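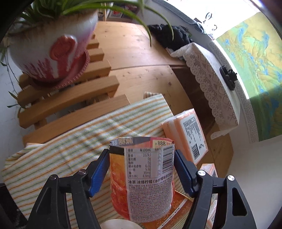

Ticket: drinks not scanning after pickup, packing line 2
Opened by: Mayu Shimada
Status: open, waiting on Barurex

Hi all, me again! Since we switched the iced tea over to the gripper on Thursday, I keep getting "no read" on the cylindrical ones. Boxes and flat packets go through fine. With the round stuff the pads hold on nicely, but the barcode ends up facing any old way, and then the line stops and waits for me.

Tried so far:

8:10 - Restarted the scanner. No change.
8:40 - Wiped the scanner window. No change (it was pretty clean anyway).
10:15 - Gave each drink a turn by hand before pickup so the code faced the scanner. 10 out of 10 read. So the scanner is OK, and I'm back to turning drinks by hand, which is the job the gripper was supposed to take off me!

Reply from Fermín Garrido:
Thanks Mayu, super useful. The barcode on the lemon iced tea is printed sideways too, next to the nutrition table, so I've set the scanner to read both directions. Can you run another batch after lunch?

Mayu:
Ran it. Better, but I still had 2 stops. Also - can we talk about who stands here? Valter used to pack with me and now he's over in returns, so when the line stops I have to walk around to the far side to reset it. A second reset button on my side would help a lot.

Fermín:
Button request passed to Waltraud. I've asked Barurex for a price on a second scanner. Leaving this open.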